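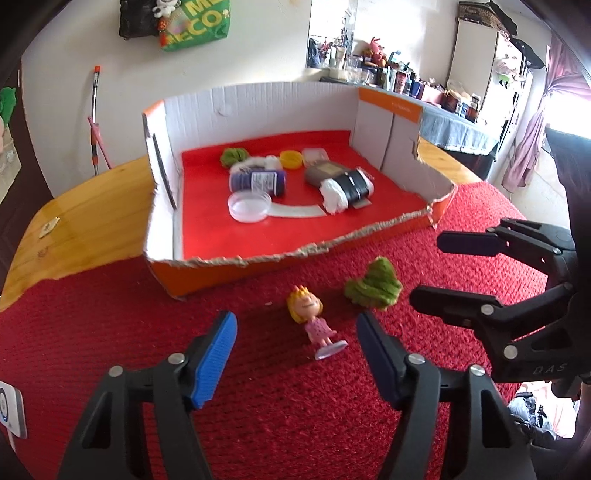

The Fendeck floor cover in red, with a figurine on a clear base standing on it.

Fendeck Knit Floor Cover, red – 3 out of 10 for stability, better for everything else

I bought the Fendeck as a work surface for sorting small household items on the floor. It has been in use since April, next to a low table with a varnished top.

Surface: The knitted texture is coarse enough that a sponge stays where it is dropped. Small pieces with a flat base are less predictable. A figurine on a round disk will stand, but it leans if the disk lands on a raised part of the knit. Pressing the base down first usually fixes this.

Weight: 417 g on my kitchen scale, label removed. That is too light for a hard floor. The cover creeps when a box is dragged across it, and there is no backing of any kind. I ended up putting a Hestus grip sheet underneath, sold separately.

Cleaning: Washed 2 times, cold, dried flat. No shrinkage that I could measure. Lint collects in the knit and a vacuum removes most of it – a roller does not.

Color: Strong red, easy to see green and yellow items against. Red items are another matter, and red felt scraps vanish on it.

The Collari mat I had before was heavier and lay flatter, but it frayed along one side after nearly a year. No fraying on this one yet.

Danylo Horobets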